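Foro de Automatización y Manipulación > Simulación > Buenas prácticas

Tema: Propuesta de normas mínimas para validar agarres en simulación antes de pasar al robot real
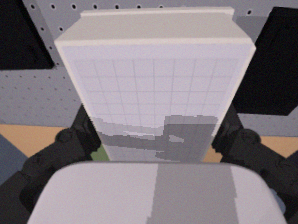
lucero_guzman escribió:

¡Buenas a todos! Llevo tiempo queriendo abrir este hilo y por fin me animo. En el grupo de Apaza estamos redactando una guía interna para validar agarres de cajas en simulación y me encantaría que la destrozarais un poco antes de darla por cerrada. Trabajamos con pinza de dos dedos y cajas de cartón de almacén, todo con cámara en la muñeca, y cada persona del equipo tenía su propia idea de lo que significa "agarre válido". Para unos bastaba con que hubiera contacto. Otros pedían levantar, girar y soltar. Imaginad las reuniones.

El borrador 3 dice esto:

1. Un agarre se da por bueno si la caja sube 30 mm y sigue en la pinza al terminar la prueba. El contacto solo no cuenta.
2. Cada política se evalúa con 600 episodios y semillas guardadas en el repositorio. Si no hay semillas, no hay resultado.
3. La fricción y la masa se varían en cada episodio, dentro de un rango escrito antes de lanzar la tanda.
4. Se prohíbe retocar la geometría de colisión después de ver los resultados. Si hay que retocarla, se repite la tanda entera.
5. Los episodios fallidos se guardan completos, con imágenes de muñeca y fuerzas.

La 4 es mi favorita – y la que más protestas ha levantado en casa, por cierto. ¿Qué echáis en falta?

Responder | Citar

tornillo_sinfin escribió:

¡Qué buen tema! La 1 me parece muy acertada, pero yo añadiría una velocidad de subida. Con una subida lentísima cualquier agarre malo pasa la prueba, y luego en el brazo de verdad la caja se te va de lado en cuanto aceleras. Nosotros lo aprendimos con una línea de Holov donde en simulación todo era precioso.

También pondría un límite a la penetración entre dedo y caja. Hay motores de física que dejan que los dedos se metan un poco dentro del objeto y eso agarra como si fuera pegamento.

mgr_celda4 escribió:

De acuerdo con lo de la penetración, en desacuerdo con la 2. ¿Por qué 600? Si la política acierta casi siempre necesitas más episodios para distinguir dos versiones, y si falla mucho te sobran la mitad. Un número fijo en una norma acaba siendo un ritual. Yo exigiría un intervalo de confianza máximo y que cada cual calcule cuántos episodios le hacen falta.

lucero_guzman escribió:

@mgr_celda4 Tienes razón en la teoría y te lo compro a medias. El número fijo viene de que con los intervalos cada uno paraba la tanda cuando le gustaba lo que veía (yo la primera, lo confieso). ¿Y si lo dejamos en un mínimo de 600 y además se publica el intervalo? Así no se puede parar antes de tiempo.

@tornillo_sinfin Apuntadísima la velocidad. Y la penetración también, no sé cómo se nos pasó.

mgr_celda4 escribió:

Mínimo fijo más intervalo me vale. Pero que ponga "mínimo" en la norma, que luego la gente lee lo que quiere.

pinza_paralela escribió:

Me meto por el lado de la cámara, que es lo mío. Vuestra guía habla mucho de física y nada de percepción, y con cámara en la muñeca y una caja alta ese es el problema gordo. Cuando el cartón está entre los dedos ocupa casi toda la imagen y tapa lo que hay detrás. Si la política decide el cierre mirando eso, hay que comprobar qué pasa con texturas distintas. Una cuadrícula regular le da muchísimas pistas de orientación que una caja lisa no le va a dar.

Propongo una regla 6: evaluar cada política con al menos una textura que no haya visto en el entrenamiento, y dar el resultado por separado, sin mezclarlo con la media general.

Y una 7, más de andar por casa: escribir en la ficha la resolución y el suavizado de bordes con que se renderiza. Hemos tenido políticas que funcionaban con bordes dentados y se venían abajo con la imagen limpia. ¡Tres semanas buscando el fallo en el controlador!

viejo_plc escribió:

Voy a ser el aguafiestas. Todo esto está muy bien para una tesis, pero en planta nadie va a aceptar una celda porque pasó una tanda de simulaciones. Lo que manda es la evaluación de riesgos de la célula completa, con su pinza, su carga y la gente que pasa al lado. Me preocupa que una guía así se cite luego como si fuera una validación de seguridad. He visto hacerlo con papeles bastante peores.

lucero_guzman escribió:

@viejo_plc ¡Nada de aguafiestas, es justo lo que quería leer! La guía no toca la seguridad de la célula y debería decirlo en la primera página con todas las letras. Solo sirve para decidir si una política merece horas de robot real. Lo añado como apartado de alcance.

viejo_plc escribió:

Con ese apartado, firmo. Y que el informe lleve el alcance en la misma hoja que los porcentajes – las portadas se pierden.

tornillo_sinfin escribió:

Sobre la regla 4 sí que tengo una pega. A veces descubres que la malla de colisión está mal de verdad, un canto que sobresale o una base que no apoya plana. Obligar a repetir la tanda entera por corregir un error evidente es caro. En Clisier tenemos 113 modelos de caja y cada tanda completa se come la noche.

mgr_celda4 escribió:

Pues que se coma la noche. En cuanto abres la puerta a "errores evidentes", todos los fallos que te molestan resultan ser errores evidentes de la malla.

pinza_paralela escribió:

Hay un punto intermedio: se repiten todos los episodios de ese modelo de caja, los buenos y los malos, y se anota el cambio con la versión anterior al lado. Lo que no vale es repetir solo los fallidos.

lucero_guzman escribió:

¡Me gusta mucho! Queda así para el borrador siguiente: repetición completa por modelo afectado, con las dos versiones archivadas. Incorporo también velocidad de subida, penetración máxima, textura no vista, ficha de render y alcance. Lo subo a la sección de documentos en cuanto lo pase a limpio, y si alguien de Fimholm anda por aquí, me interesa saber cómo fijáis el rango de fricción para cartón, que el nuestro está puesto bastante a ojo.

fh_laura escribió:

Ando por aquí :) Nosotros lo medimos con plano inclinado, cartón contra la goma de los dedos, y repetimos cuando cambia el proveedor. Te paso el procedimiento por privado y si te sirve lo colgamos en el hilo.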